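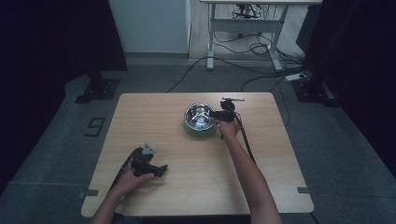

Right, the tassel earrings thread I kept promising. I've made 17 pairs since October and I am completely hooked, so settle in.

You need embroidery thread (ordinary six-strand cotton is lovely), a pair of ear hooks, two small jump rings, sharp scissors and a bit of stiff card. If you've got a stash of leftover skeins from cross stitch, you're pretty much there already.

Cut the card to the length you want your tassel, plus a smidge. Mine's 5 cm for everyday ones and 8 cm when I'm showing off. Wind the thread round it 40 times for a nice full tassel. I used to do 25 and they came out looking like sad little paintbrushes.

Slide a short piece of thread under the loops at the top and tie it tight. Tighter than that! Then snip through the bottom and slip the whole lot off the card.

Now the neck. Take a contrasting thread, start a little way down from the top and wrap it round and round, keeping each turn snug against the last one. 10 wraps looks neat on the small size. Thread the tail on a needle and bury it down through the middle.

My favourite colours so far: mustard with a teal neck, and a really soft pink with rust. Magnus Skinner in my Grotham craft group did all black with a copper metallic neck and I've been jealous ever since.

On metallics: they fray if you so much as look at them. Work with short lengths and run the ends over a bit of beeswax. I still swear at mine, but the sparkle is so worth it.

Trimming! Hold the tassel over a steaming kettle for a few seconds (fingers well out of the way, use tongs) and all the kinks drop out. Wrap a strip of paper tightly round the skirt and cut straight across the bottom. Do the second one straight after so you can match them up.

Open your jump ring by twisting it sideways with pliers. If you pull it apart it never goes round again and the tassel will escape on the bus. Ask me about the green ones.

Someone asked if you can wash them. I've only ever steamed mine again and combed them through with an old toothbrush, and they perk up beautifully. I wouldn't risk red thread anywhere near water until you've tested it on some kitchen roll.

Oh, and ombre! Wind 20 turns of dark, then 10 of medium, then 10 of light, and you get this gorgeous stripy fade down one side. Mirror it on the second earring. I found this out by running out of navy.

Next I want to try a tiny row of seed beads round the neck in brick stitch. I've got the beads, I've got the needle, and I've got no idea how to finish the last row without a gap. If you've done it, please send photos!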